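Claststead Walking Times, README

Please read this before you use the table for anything that matters. 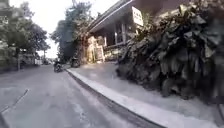
The table has 177 rows. Each row is one walk between two addresses in Claststead, with a start time, an end time and the planner's estimate for the same trip. Malsha Herath and Kamrul Dewan did most of the walking. I did the cleanup, and I have doubts about parts of it.

What the file is good for

Checking whether a trip planner is wildly off on short walks. The Sollport planner treats every sidewalk as flat and every crossing as instant, and the rows show where that goes wrong. I would not push it much further than that.

What it is not good for

Claims about how fast "people" walk. Two adults did nearly all of it, both in decent shape, both knowing they were being timed. If you see a chart built on this file with the word "average" in the title, ask questions.

Columns

walk_id: unique, but with gaps where rows were dropped
start, end: local time, to the minute
planner_min: the estimate shown at the start of the walk
actual_min: end minus start, waits included
surface: a score from 1 to 7, entered by the walker

I don't trust the surface column. Malsha gave patched pavement a 5 and Kamrul gave the same block a 2, and neither would budge. We left both scores in. Averaging them would only hide the argument.

Known problems

Seven rows have an end time earlier than the start time. They are still there — drop them yourself.
Walks over 2000 meters are rare and mostly on the Harkia side of town.
Nearly everything was walked on a Friday afternoon in December. School lets out then, and the waits at crossings are long.

Changes

Hashini Mollah found duplicate rows in the first version, and those are gone. The old file should not be used. Corrections go to Kamrul — send the walk_id and what you think is wrong with it.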